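**Ticket: Clinar index page, Perrin region ranks wrong after update**
Status: open, partly fixed
Opened: 7 Aug 2023
Priority: high (report goes out with these numbers)

Problem: regional prosperity table doesn't match country table. Ukley shows as up 5 places on its own page, down 2 on the regional page. Same indicator set, same year. Giren missing from the regional page entirely.

Steps so far:

- Cleared cache, reloaded. No change.
- Exported both tables to CSV, compared by hand. Scores match to the last decimal. Ranks don't.
- Checked the June load. Ran with no errors, or none that got logged.
- Asked data desk if the weights changed. Yes, health and education pillars reweighted in June, trade left alone. So country page = new weights, regional page = old ones? Looks that way.

Re-ran the regional job with new weights. Took 60 minutes, way longer than usual. Ukley now up 5 on both pages. Good.

Giren still missing. Not a weights thing then.

Looked at the join. Country list uses the short name, region lookup uses the long official one for a few places. Giren is one of them. Lookup finds nothing, row gets dropped, no warning. Added the short name as an alias in the lookup on staging. Giren comes back, ranked 6 in Perrin. Not pushed to live yet, want somone on the data side to confirm the rank first.
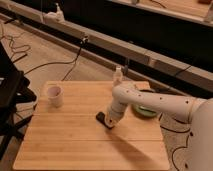
*Robot arm over a wooden table.*

Second issue, found while in there: the regional average for Perrin is a plain average of country scores. Methods note says population weighted. One of them is wrong. Old reports used plain average going back as far as I can open them, so my guess is the note is wrong, but that's not my call. Difference is small for most pillars, bigger for governance because the large countries score low there.

Don't change the formula till we hear back. If it moves, every year in the trend chart has to be redone or we get a fake drop in the latest one.

Third, minor: "most improved" box on the front page sorts by rank change, text under it says score change. Ukley is first by rank, not by score. Two different stories. Text has been quoted in the draft press release already so fix wording or fix sort, but pick one before it goes to the press desk.

Update, same day, later:

- Data side confirms Giren at 6. Alias pushed to live. Regional page OK now, checked in two browsers.
- CSV download on live still has the old file. Link points to a dated copy, not the current one. Changed the link, waiting on the overnight build.
- Slow job: it's reading every year again even when only the latest changed. Logged as seperate ticket, not urgent.
- Map colors fine. Giren was gray before, now shaded.

Still open:

1. Plain or weighted average, need answer from methods team
2. "Most improved" wording
3. Check CSV after build
4. Make the join fail loudly when a country has no region. Should not be able to lose a country without anyone seeing it

Please don't re-run the regional job on live before 1 is settled. Country pages are safe to update.

Leaving ticket open. Will check the CSV first thing and post result here.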